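Korero Bible Study Fund - Progress Report, October 10, 2025

Your grant paid for the August printing of our study guide on the gifts of the Spirit. 1000 copies went to the Omholm churches.
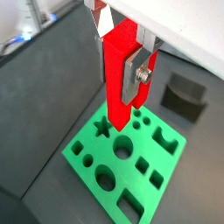 Woldegiorgis

Six house groups now use the guide. The lesson on prophecy ran long - we split it in two. 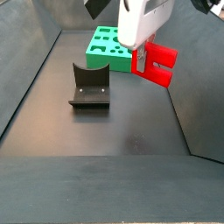 Green block with cut-out shapes

Still to do: the Tumance translation, with some 20 pages left to check. 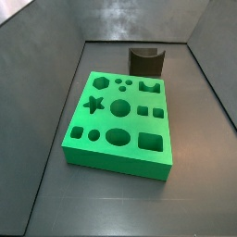 Next Quarter

We will finish the translation and send you the printing bill.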